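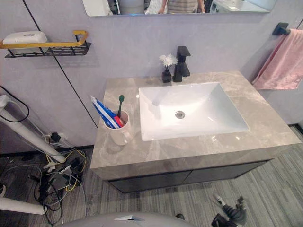 3.2 Objects kept at the bathroom sink

The second part of the survey dealt with the area next to the sink. We asked 40 households in Trullon to list what stays out on the counter between uses and what is put away after each use. The lists were coded by Hefin Bellis and checked by Hywel Ruddock. Items were sorted into 4 groups: oral care, hand washing, shaving and hair, and decoration.

Oral care items were the most likely to be left out. A toothbrush and toothpaste kept together in one cup was the usual arrangement, and the cup most often stood toward the back of the counter, to one side of the basin (Figure 3). Households with a narrow counter tended to move the cup to a shelf or the window sill.

Decoration was less common than we expected from the pilot in Flores. Where it occurred, it was nearly always a single small item placed close to the faucet, such as a vase of flowers. Respondents said this spot was the least in the way – hands and towels seldom pass behind the basin.

Closed storage under the counter did not by itself lead to a clear top. Several households with cabinet doors below the sink still kept daily items out, and gave reaching down as the reason. Cleaning supplies were the main exception and were stored below in most homes.

Figure 3. Vanity with a toothbrush and toothpaste in a cup at the left and a small vase of white flowers beside the faucet.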